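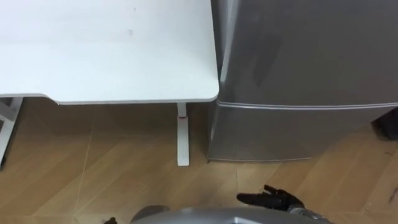

Questions from tenants and guests

Wanano House, furnished rooms for short and long stay

Before you book

What is the shortest stay?
Two weeks. For a shorter visit please try the guest rooms at Saengthong, they are in the next street and take people for single nights.

How much is the rent?
A standard room is £839 per month. Electricity, water, heating and internet are inside this price. You pay council tax only if you stay longer than six months, and Renu Solanki in the office will tell you the amount before you sign.

Is there a deposit?
Yes, £158. We return it to the same bank account within 18 days after you leave. If we must keep a part of it, you receive a letter with the reason and a copy of the bill.

Can I see a room before I decide?
Yes, please write to us and propose a time between 10 am and 4 pm. If you are still abroad, Qistina Teoh can show you a room by video call.

Your room

What furniture is included?
Each room has a bed, mattress, wardrobe, desk, chair and a refrigerator. Bedding is not included. You can buy a set from us at the office or bring your own.

May I bring my own furniture?
Small pieces are fine. For anything bigger than a bookshelf, ask first. We cannot store our furniture for you, so what is in the room must stay in the room.

Do I pay for marks on the furniture?
Not for normal use. Small scratches and faint marks happen in every rented room and we do not charge for them. Burns, deep cuts and broken parts are charged. When you arrive you get a room list; write on it everything you notice and return it within two days. If we have the list, there is no discussion later.

How do I defrost the refrigerator?
Switch it off, leave the door open and put a towel on the floor. Please do not use a knife for the ice. One tenant did this last November and the repair was more expensive than the deposit.

Can I put things on the walls?
Hooks with removable strips are allowed. Nails and screws are not.

Living in the house

Where can I cook?
In the shared kitchen on your floor. It is open all day and all night, but please do not use the extractor fan after 11 pm as it is loud in the rooms beside it. Cooking in the rooms is not allowed, also not with a rice cooker. A kettle is allowed.

Where is the laundry?
In the basement. The machines take cards only. The Andska app shows if a machine is free. If the app takes your money and the machine does not start, report it in the app and also to us.

Can a friend stay overnight?
Yes, up to three nights in a month, free of charge. Tell the office the name of your guest, we need it for the fire list.

Who do I call if something breaks?
For small repairs write to Akash Kaushik by the form in the office or by email. For water leaks, no heating or a lost key at night, call the number on the back of your door.

Moving out

How much notice must I give?
One month, in writing. Email is enough. Stays under three months end on the date in the contract and need no notice.

What must I clean?
The floor, the window inside, the desk, and the refrigerator inside and behind. Empty the wardrobe. Keys go to Naveen Tyagi before noon on your last day.

Can you forward my post?
For one month, inside the UK only.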